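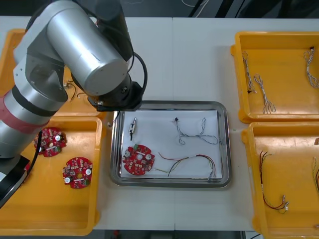 Comparing two grippers on a kitting job – how to do it without fooling yourself

Updated November 4, 2020. Written fast between runs, will tidy up later.

The job: pick boards and wire harnesses out of bins, lay them out as a kit on a papered tray. Boards are easy. Harnesses are not. If you only test on boards every gripper looks great, so don't.

What you need

One arm, bolted down. Two grippers that fit the same flange (ours are a Pilta parallel jaw and a Skarkov with soft pads). Plastic bins. A metal tray with a raised rim. White paper. Tape. A camera that does not move, ever.

Step 1. Lay out the table

Tray in the middle, bins either side. Put the boards in one bin and each type of harness in its own. Mixed bins are a differnt test, do that later.

Tape the bin corners to the table. A harness snags, the bin comes along for the ride, and your taught poses are junk. Ask me how I know. Leave the tray untaped for now, you'll want to nudge it in step 3.

Paper goes in the tray. Bare steel throws glare right into the camera and the thin wires vanish.

Step 2. Mount gripper one and route the cable

Bolt it on, then leave a fat loop of cable at the wrist. Now turn the last joint by hand to both ends of its travel. Cable goes tight anywhere? More slack. Catches on a bin rim? Less. Do it with power off.

Set the payload and tool center in the controller before you jog anything. Weigh the gripper yourself – the number on the Skarkov sheet left out the adapter plate and our arm sagged on every stop.

Step 3. Teach the poses

Three per bin: above, at the part, back above. Same for the tray. Keep the "above" pose high. A harness hangs down a lot further than you think and will drag over the rim and drop off.

Slow speed for all of this. Sneha Bhatt taught ours at full speed to save time and we lost the afternoon to a bent finger.

Step 4. Close force

Start low, go up a notch at a time until the part stays put through a full move. Write the number down for each part type. Boards: grip by the edge, stay off the components and the green connectors. Harnesses: grip the bundle a little below the plug, not the plug itself. On the plug it twists out nearly every time with hard jaws.

Step 5. Run it

40 picks per part type per gripper. Shuffle the bin by hand every few picks or you are just testing one lucky pose. Log each one as:

good
dropped
picked two
snagged
landed off the paper

"Picked two" matters. Harnesses tangle and the soft pads love to bring a freind along.

Don't fix anything mid-run. Bad pick, log it, put the part back, go on.

Step 6. Swap and repeat

Same poses, same bins, same paper, same light. Only redo the tool center and the close force. If you catch yourself reteaching a pose for gripper two, go back and reteach it for gripper one as well, then rerun. Annoying. Do it anyway.

What we got

Pilta: solid on boards, repeatable, fussy on loose harnesses. Skarkov: better on harnesses, slower to close, pads pick up paper lint and need a wipe. With the pads clean it handled plugs lying up to 3 cm off the taught spot. Jui-lin Chiu prefers the Pilta with rubber tape on the jaws and that's next on the list.

Picks logged so far, all tests and reruns: 1,791. Spreadsheet is on the shared drive under Plukemora, tab two. Column F is wrong, ignore it.

Vacuum cup test in December if the fittings show up.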